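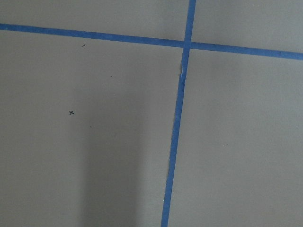
Tape rules, round two

Posted June 3, 2024

Quick one tonight, I've got a bus to catch in the morning and half the Akanda bench still to relabel. But three people have asked for the tape rules now, so, writing them down once and then I can just send the link.

Background for anyone new. We run small pick and place jobs at Dusberg, mostly test parts for Flalo, and every station has a flat work surface the arm has to find its way around. Fixtures come and go. The marks on the table are what stays. Or should stay. In April we lost 14 hours of runs when someone peeled up a line to clean under it and put it back "about where it was." Not blaming, it was me.

So. The rules as they stand.

Blue painter's tape for zones. Always blue on gray, never the tan stuff, which the wrist camera loses as soon as the lights are turned down. One width per station. If the roll runs out halfway, stop and get the same roll, don't finish with whatever is in the drawer.

Tape is not a measurement. I keep saying this. Tape tells a person which zone they're in. It gets laid by hand, it wanders, two strips that should be square come out a bit off square. Fine! Nobody should be reading a coordinate off a tape edge. If you need a point, you need an ink mark.

Ink marks: a small x, thin black pen, drawn once. Touch off on the center of the x where the two strokes cross. If you miss, wipe it completely and start again. Do not draw a second x next to the first and "remember" which one is good. You won't. I didn't.

No dots. Dots look like dirt and dirt looks like dots. On a matte gray top every crumb and speck of dust is a candidate, and I've watched a perfectly sensible person teach a point on a bit of lint. The x rule exists for exactly this. If it isn't two crossing lines it isn't a mark, wipe it off and see if it moves.

Torn edges. A strip with a nick in it gets logged, then replaced at the end of the shift — not during. The pale bit where the blue has gone is bright enough to throw off the edge finder, and I'd say the spots near a crossing are the worst, as that's where we look for the corner. If the run can't wait, mask that patch in software and write down that you did. Press the edges down with a card, not your thumbnail. Thumbnails are how you get nicks in the first place.

At crossings one strip goes over the other, whole. No cutting and butting the ends together. Yes there's a double layer there, yes it reads a little darker, the thresholds allow for it. Butted ends lift within a week.

Shadows. This one is new. Before you teach anything, park the arm where it will be during the job and take one still from the wrist. If a soft shadow falls across the zone, leave it there and teach with it. Don't move a lamp to make it prettier and then move it back, the Kikau station did that for a month and the notes are usless now.

Last thing, the log. Every change to tape or ink gets a line: station, what changed, your initials. We're on entry 247 and I can read maybe half of them. "Fixed tape" tells me nothing. Which tape. Fixed how.

Still open: how often to re-touch the x marks. I've been doing every 2 weeks and I have no good argument for it, it's just when I rememeber. If your shop does it some other way, comments are open, I read them on the bus.

Also need to order more blue tape.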